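I stopped keeping a to-do list in September. I had been using an app called Hulline for years, and by the end of summer it held 28 overdue tasks, most of them things I was never going to do. Renew the library card. Ask Tahsin about the bike rack. Sort the cables.

I deleted the app on a Monday and bought a pack of 500 index cards. Each morning I write down what has to happen that day and leave the card by the kettle. At night it goes in the recycling, finished or unfinished.

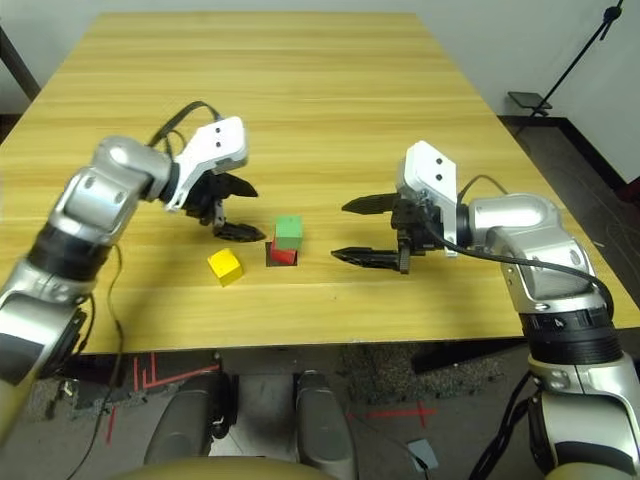 *Photo: Dezső Vörös*

The first week was bad. I missed a dentist appointment and paid a late fee on the water bill. Appointments now go on the wall calendar and the bills are on autopay, so the card only has to hold small stuff.

If a task keeps coming back, I either do it before lunch or drop it. The library card got renewed that way. The cables are still in the drawer.

Lovely Mangubat asked in the comments whether I copy anything over from the day before. I don't. If I can't remember it in the morning, it stays off the card. She uses a notebook and likes it better, mainly for the grocery lists.

I still have most of the pack left. Next month I'll write about the calendar.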